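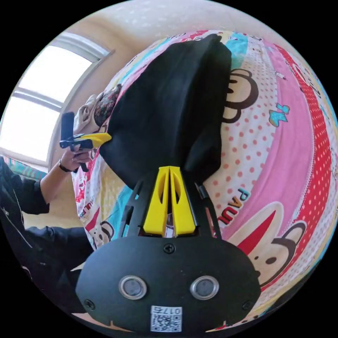
Black cloth at the Istilis workroom, Gramereck.

The woman who runs Istilis started taking in sewing from a spare bedroom, mostly school skirts and curtains. She now rents two rooms over the old bank in Gramereck and took in 394 jobs last year, nearly all of them alterations.

"People think it's wedding dresses," she says. "It's trousers. I do trousers all morning and then I do a zip."

She learned from an aunt who worked in a shirt factory, and later did a year of evening classes. The classes taught her pattern cutting. Her aunt taught her to unpick — "properly, with the light behind you, and no pulling".

Black is the colour she likes least. The stitches are hard to find and every bit of lint shows. She charges the same for it, although her sister tells her she shouldn't.

A plain trouser hem takes her 20 minutes if the phone stays quiet. Coats are slower. In April she relined one that had been bought second-hand for £70, and the work cost the customer £146. "I told him before I started. He said he liked the collar."

She has turned down offers to take on dry cleaning and key cutting, and she won't do leather after breaking a machine on a motorcycle jacket. Customers with leather are sent to Dubey, on the ring road.

Would she take an apprentice? She has thought about it, but the back room would need clearing first. "There's a lot of fabric in there," she says. "I keep buying it."

Istilis opens at half past nine and closes for lunch at one.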